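Small shops should be allowed to stay small. The one at the end of my road in Bridport has been told it must offer parcel collection, a cash machine and longer hours if it wants to keep its rate relief. It is 26 paces from door to back wall. 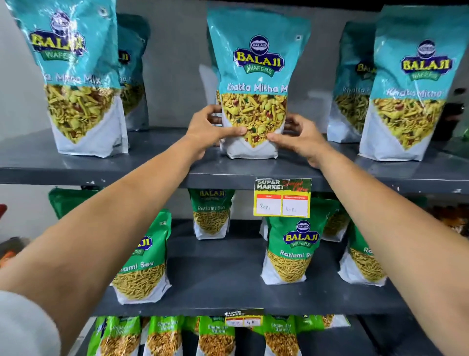 I have used it for 10 years, mostly for milk, stamps and something salty on the way home. The council's case is that people need services. They do – but a parcel counter takes up floor, and floor is what pays the rent. 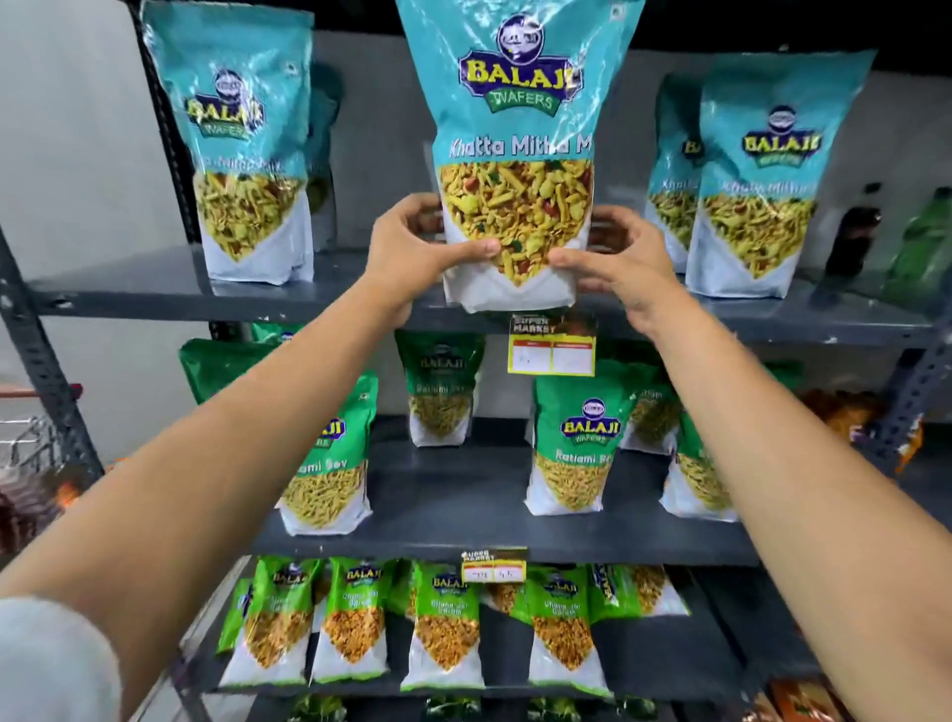 Since September the supermarket has had 200 lockers standing in its car park, and I have never seen a queue for them. Put the parcels there. Leave the shopkeeper to decide what goes on the shelves and when to lock up. The relief was brought in to keep the doors open, and it should be paid on that basis.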